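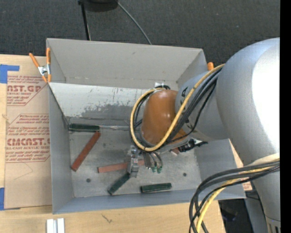 The requester writes that the nightly parts list from Kamisent is short again, that the job is marked green every morning, and that the purchasing desk at Kurden has now placed duplicate orders for items the list says do not exist. Please treat as a data fault and not as a display fault, the message goes on, as the same rows are missing from the file when it is opened in a text editor.

Ticket status: Closed
Queue: Data exchange
Severity: 2
Source system: Kamisent (parts master)
Target system: Maurya (purchasing)
Transfer component: Cledow connector
Site: Kurden

Initial information

Parts in Kamisent, active: 3,915
Rows in the delivered file, header excluded: 3,000
Job result: success
Warnings in job log: none
First bad file: 7 nights before the ticket was opened

The row total in the file is a round figure, which suggests a page limit or a cap somewhere along the route. Rows are sorted by part key ascending. The last key in the file is in the middle of the alphabet range and the remaining keys are absent, including all of the container and packaging groups. No gaps inside the delivered range.

Log

08:40
Ticket accepted. Asked site to stop the automatic load into Maurya until further notice. The load runs in replace mode, so each short file deactivates any part that is not in it. This explains the duplicate orders: buyers searched, found nothing active, and created free-text lines.

08:55
Site confirms the load is stopped. Manual loads also blocked.

09:10
Checked the Kamisent export profile. Filter is "active = yes", no date condition, no row limit set. Last change to the profile was in March and only touched a column title. Ran the same query in the Kamisent console: full result, 3,915 rows. The source data is complete.

09:25
Checked Maurya import settings for completeness. There is a size limit on the upload, but the file is far below it. Also irrelevant here, as the file is short before Maurya sees it. Ruled out.

09:50
Cledow connector. Page size is 3,000, the vendor default. A full export should therefore need two requests: one full page and one page with the remainder. The job log shows two requests, both answered with status 200. The second response has the same byte count as the first. Should be much smaller.

10:05
Raised log level on the connector to debug and started a test run to a scratch folder. Result as follows, shortened:

request 1: page start 0, received full page, next link present
request 2: next link followed, received full page, next link present
merge: all keys of page 2 already present, skipped
paging: next link identical to previous, end of data assumed
job finished: success

The connector gets page one twice. The merge step drops every row on the second page as a duplicate, and the loop guard then ends the run. Both steps behave as documented. Neither writes anything at normal log level.

10:30
Compared the next link as sent by Kamisent with the address of the second request as it arrives back at Kamisent. The link as sent includes the start position. The request as received does not. The query part is lost between the connector and the server.

10:45
Network team asked whether anything was changed on the proxy at Kurden in the last week. While waiting, tried two workarounds on the connector in the test folder.

Workaround A: page size raised above the number of parts. Rejected by Kamisent, which enforces the same maximum on its own side. Reverted.

Workaround B: export split into two profiles by key range, each below the page limit. Works, full set of rows delivered. Not kept as a permanent fix. Either half would fail silently as soon as it grew past the limit.

11:20
Network team reply. The proxy was given a rule that redirects plain http requests to https. The redirect target is built from host and path only. Rule went live on the afternoon before the first bad file.

This fits. The connector calls Kamisent by its https address for the first request, so no redirect takes place. The next link is generated by Kamisent from its own base address setting, and that setting still starts with http. The second request is redirected, the start position is dropped, and the server answers from the beginning.

11:40
Two corrections agreed.

1. Proxy: redirect rule to carry the query part along.
2. Kamisent: base address changed to https, service restart needed.

Either one is enough to restore the export. Both will be made. Other clients at the site use the same proxy and may depend on links with parameters.

12:15
Proxy rule changed. Test run before the Kamisent restart: request 2 returns a short page with no next link. File has 3,915 rows.

12:50
Base address changed, Kamisent restarted during the lunch window. Test run repeated, same row total, no redirect in the trace. Files from both runs compared by key, no differences.

13:10
File handed to site for a check on known missing parts. Site opened a sample from the packaging group and a sample from the fasteners. All found.

13:30
Load into Maurya released and started by hand. Parts deactivated by the short files are active again. Supplier links and minimum stock values were kept on the inactive records and did not have to be restored.

14:05
Site asks whether the free-text order lines can be matched to parts automatically. They cannot. The lines have no key. List of open free-text lines created since the first bad file has been exported and sent to the purchasing desk for manual review.

Follow-up items

Connector: alert if a page contains only keys that were already received. Requested from Cledow as a change, reference pending. Until then a row check runs after the export and compares the file with the console query. The job is set to failed if the totals differ.

Maurya: replace mode to stay, but with a threshold. Load to be refused if the new file would deactivate an unusual share of active parts. Site to name the value.

Debug log level on the connector set back to normal at 14:20. Scratch folder emptied. Split profiles from workaround B deleted.

Requester confirms the next nightly file is complete and agrees to closure. The free-text lines are being handled under a separate purchasing ticket.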